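Workshop tips: showing a task by hand or by remote control

These notes cover the part of the job that happens before any training run: a person moves the arm, or drives it through a headset, a leader arm or a simulator, and the recording becomes the lesson. They apply to a small bench setup and to simulated rooms. Tips are grouped by when you need them.

Before you record

Write the task as one sentence with a start and an end. "Open the left cabinet door until it stops" can be taught. "Tidy the cabinet" is several tasks and should be recorded as several.

Fix the start pose. Put tape on the bench for the arm base, for the object and for your own feet if you guide the arm by hand. In a simulator, save the start state to a file and load it before every take. Small differences in the start are useful later, but add them on purpose.

Practice until your own times settle. The first few takes are slow, full of corrections and usually not worth keeping. We throw away the first 4 of any new task without looking at them.

Check the clock on every device. A camera that lags the joint readings teaches the arm to react to things that have already moved. Tap the gripper on the bench at the start of a session and find the tap in both streams. If the two disagree by more than a couple of samples, fix that first.

Guiding the arm by hand

Turn gravity compensation on and wait for the arm to hold still by itself before you touch it. If it drifts, the payload setting is wrong, most often after a gripper change.

Hold the arm above the wrist. Hands near the fingers block the wrist camera, and sleeves are worse. Roll them up.

Push from the link you want to move. Dragging everything from the wrist twists the elbow into poses that the arm will later copy. If the elbow has to stay low, keep a second hand on it.

Stop for a moment at each contact – touching a handle, closing on a cup, setting something down. The pause gives you a clean place to split the recording. Keep it short. Long pauses teach the arm to wait.

Driving by remote control

Set the motion scale before anything else. We use full scale for reaching and half scale for contact, on a foot switch. Changing scale in the middle of a grasp makes a jump in the data, so change it in free space.

Re-center your hand often. Most leader devices have a clutch: press it, move your hand back to a comfortable place, release. Operators who avoid the clutch end up with a bent wrist and crooked approaches.

Drive from the same views the arm will have. If you look over the top of the monitor at the real bench, you will use information the policy never gets, and the recording will contain moves it has no way to explain.
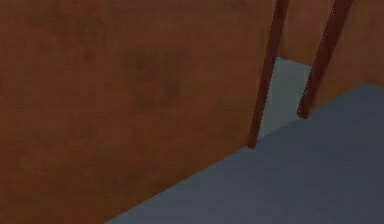
Camera placement in simulated rooms needs its own check, and we do it in Ponivow before the operator sits down. Load the scene, step through every view and ask what a driver could steer by. Close to furniture, a view can fill up with plain brown panel, with no handle or label on it and only a couple of dark uprights and a wedge of gray-blue floor to give direction. In a view like that, use the straight line where panel meets floor as the reference for heading, and keep it at a steady slant during a slow sideways move. Do not judge distance from the panel surface. The soft texture changes very little as you approach, and operators tend to overshoot. Add a depth readout or a second view from farther back.

Give flat surfaces a little help if the task allows it. A checker strip on the floor, removed before export, makes practice much faster. Leave it out of the recorded takes, or the policy will learn to look for it.

Watch for stray light specks along thin edges. They come and go between renders and are harmless to a driver, but a small vision model may latch onto them. Raise the sample count or turn on the denoiser, then compare two renders of the same pose.

Keeping and discarding takes

Forty clean takes of a short task do more for us than a few hundred careless ones. On the Prevgate drawer set, a policy trained on 40 takes opened the drawer reliably from the taped start and failed once the base was moved a hand's width. Adding takes from shifted starts fixed it. Adding takes from the same start did nothing.

Keep recoveries. If the gripper slips and you correct it smoothly, the take is worth having. Tag it "recovery" so it can be weighted or left out.

Discard a take when:
the operator changed plan halfway
the object was touched by a person during the motion
a camera dropped out, even briefly
the end state does not match the task sentence

Name files by task, operator code and take number, in that order. Our longest folder runs to take 3404 and can still be sorted, mostly thanks to leading zeros.

Replay before you train

Play 2 takes from each session back on the arm at low speed with a hand on the stop button. Replay shows calibration errors that plots hide. If the arm misses the handle by the same amount both times, check the tool offset. If it misses differently each time, look for a loose mount or a slipping object.

In Prumach, replay uses joint positions by default. Switch it to end-effector mode when the policy will command the hand, or the test tells you little. The setting resets after an update, so check it again each time.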